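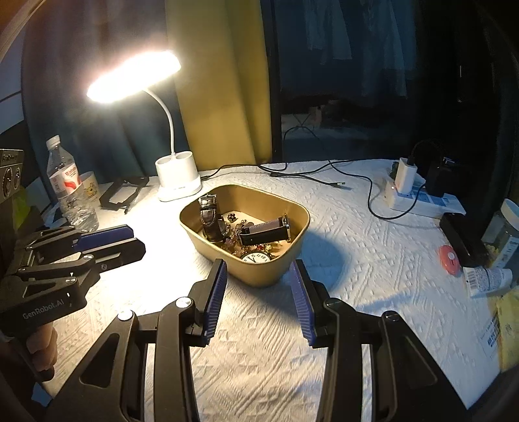

Setholm Keepsakes Project: progress report to the Drillwood Fund
Covering the period from January to March

Where we are

We have had a wonderful first quarter, and we're so glad to be able to report on it. When you approved the grant, our donated watches, clocks and small jewelry were sitting in bread bags and shoeboxes in the back of the Setholm shop, with price stickers on about half of them. As of the end of March, 346 pieces have been cleaned, sorted and entered in the stock book, and the first batch has gone out on the shelves. Our target for the year is 1,000, so we are a little ahead of the pace we promised you (and the slow weeks at the start are behind us).

The sorting table

Your money went first to the table, and it has made more difference than anything else we bought. The white quilted cloth is a big improvement on bare wood. Pins and earring backs don't roll off it, and a dark strap or a dull little brooch shows up right away against the white. The raised pattern gives just enough grip to keep a watch from sliding while you look it over.

Pieces now come to the table in a gold-tan tray with rounded corners and good high sides. Watches, trinkets and pins all travel in it together, one donor's things at a time, and nothing leaves the tray until it has a line in the stock book. We used to mix donations by accident and then spend an hour trying to un-mix them. We haven't had a single mix-up since the tray rule came in!

We were also able to replace the old clamp lamp. The new desk lamp is white, with a bendy neck that brings the light right down over the work, and there are two round cups in the base for pens. It is bright enough to read the tiny stamps inside a clasp, which matters a lot for us: five pieces we would have put in the bargain basket were marked silver, and they are now priced properly.

One house rule is still under discussion, and that is drinks. For now, water bottles with a screw cap may stay at the back of the table, away from the tray. Open cups are supposed to move to the windowsill. We are getting better at it. 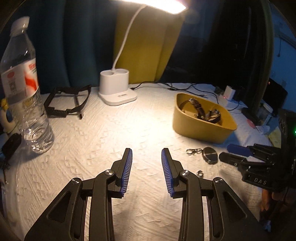

Watches and clocks

Wristwatches are the biggest group by far, and leather straps are the biggest job within it. Many arrive cracked or stiff. We tried two kinds of conditioner and settled on the plainer one, which takes longer to soak in but leaves no smell. Straps past saving are cut off and the heads are sold separately to people who like to do their own repairs, and there are more of those people in Setholm than we guessed.

Batteries have cost more than planned. We budgeted for one size and we need four. The overspend is 40 dollars so far, and we have covered it from the packaging line.

Patrício evenings

The repair evenings at the Patrício hall have been a joy. We hoped for a handful of people and have had up to 40 in the room, some with a grandparent's clock wrapped in a towel and some who just wanted to watch.

Next quarter

We plan to start the Lemov donation, which is mostly brooches and mantel clocks and will need more shelf space than we have. We would like to move what is left of the packaging line into shelving, and we'd be grateful for your okay on that before the boxes arrive in May. A second lamp is also on our wish list, so that two people can work at the table after dark. The receipts for the first quarter are attached, in the order they appear in the budget.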